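Règlement du championnat : bonus offensif à 4 essais ou à 3 d'écart ?

ewan_whitcombe
La ligue de Paewai veut passer au bonus à trois essais d'écart dès janvier. Sur les 441 matchs que j'ai saisis, la règle actuelle (quatre essais marqués) donne trop de points aux perdants. Ostovthorpe en a pris deux en encaissant 35 points.

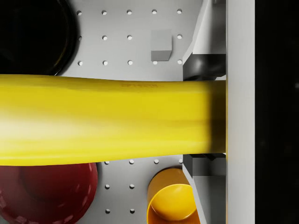 Le classement à la différence d'essais serait plus lisible, à barème égal pour la victoire et le nul.

m.waaka
Pas d'accord. Avec l'écart, une équipe qui mène de trois essais ferme le jeu et tape en touche. Le seuil fixe pousse les deux camps à attaquer jusqu'au bout.

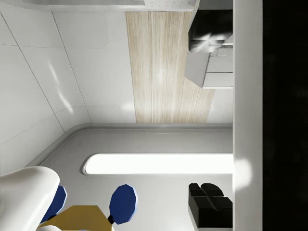

Deux embouts bleus, plan de travail gris clair.

Keith Te Moana
Ewan, tes matchs incluent les poules de brassage ? Si oui, l'échantillon est biaisé : effectifs incomplets, mêlées simulées.

ewan_whitcombe
Oui, incluses. Je les retire et je recalcule.
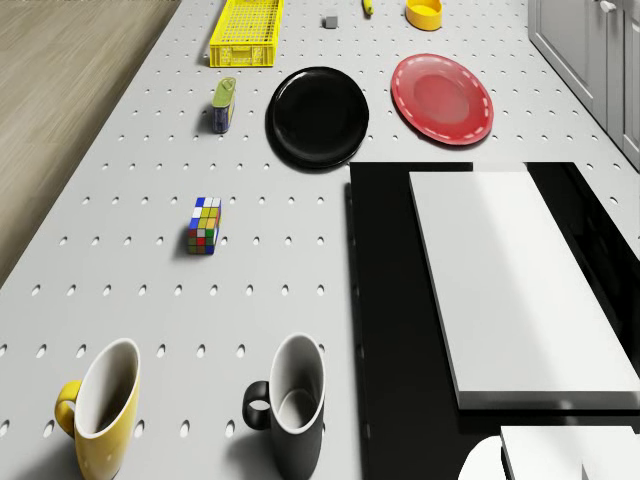

Caisse et bol jaunes au bout du plateau perforé.

bev_donnelly
Il faut aussi séparer les essais de pénalité. À Zovengate, l'arbitre en a accordé 2 sur le même match, ce qui suffit à fausser un bonus à l'écart.

m.waaka
Un essai de pénalité reste un essai. Article inchangé, je voterai contre la réforme.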